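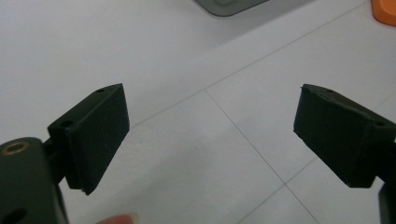 23/05/2019

Sourdough starter log, Ornley flour vs. Totden flour. Big day! The Ornley jar doubled in just under four hours after the morning feed and smells like ripe apples – so much better than last week. Totden is slower but very even, lots of tiny bubbles all the way down. Rizwan wants to switch everything to Ornley right now. I'd like three more feeds first.

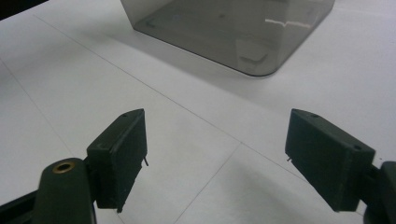

Rye is next, and I can't wait. Parveen got us 15 kg of the coarse Sethi rye, enough to last until October if we keep the test loaves small. For the crumb photos I want a plain white background like the tabletop with the smoked gray box on it, so the dark slices stand out. Feed both jars again at nine, same ratio, and write down the water temperature this time!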